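Informe de avance – Proyecto Tuvness, seguimiento de la ejecución de sentencias europeas
A la atención de Renata Zieliński, Fundación Polák
18 de enero

Va rápido, el informe financiero sale aparte.

Lo hecho. Base de datos de resoluciones ya en marcha: unas 300 fichas cargadas, casi todas de tribunales constitucionales y supremos que citan (o esquivan) la primacía del derecho de la Unión. Faltan 13 por revisar – las del bloque de disciplina judicial, que son largas y vienen con votos particulares. Teresa Pawłowska las tiene en su mesa. Traducción al español de los resúmenes: al día, salvo dos.

Entrevistas: seis cerradas con antiguos letrados y un par de asesores parlamentarios. Nadie quiere que se le cite por su nombre en lo de las multas coercitivas, así que ese capítulo irá anonimizado. Lo avisamos ya en la propuesta. 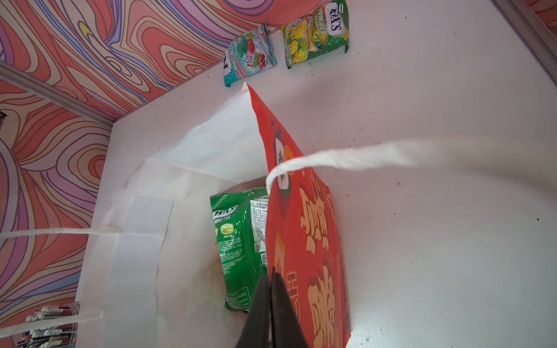
Bolsa blanca de papel y paquete rojo con caracteres chinos.

Seminario cerrado en Sekwood. Buena asistencia, debate algo desordenado por la tarde. Se habló sobre todo de la condicionalidad presupuestaria: si congelar fondos empuja a cumplir o sólo endurece el discurso del gobierno de turno. No hubo acuerdo. Zbigniew Zieliński defendió que los plazos de la Comisión son demasiado elásticos; otros, que sin plazos elásticos no hay negocación posible. Las notas estan en la carpeta compartida, sin pulir.

Retrasos. El capítulo comparado no llega a enero. Gurkham tardó en entregar la maquetación de los cuadros y hubo que rehacer las columnas de fechas. Además cambió la composición de una de las salas que seguimos y toca reescribir la introducción. Pedimos mover la entrega, sin coste adicional. 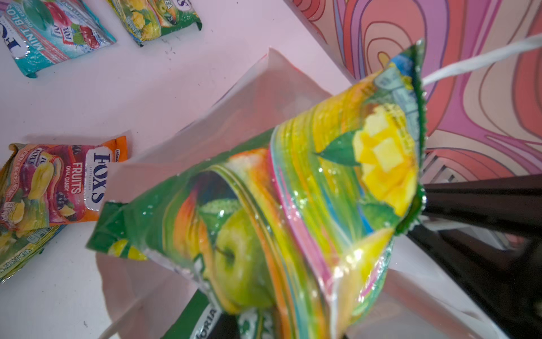 Szymon Krajewska, tras leer el borrador, opina que el capítulo comparado mezcla dos cosas, el incumplimiento abierto y el simple retraso en transponer, y que así los datos no se sostienen ante un lector de Bruselas. Pide separarlos en cuadros distintos antes de publicar nada.

Lo aceptamos. Supone recodificar parte de las fichas – trabajo de Teresa y Waldemar Szewczyk, que ya han empezado por las más antiguas.

Pendiente de ustedes: visto bueno al nuevo plazo y confirmar si la versión inglesa entra en esta fase o en la siguiente.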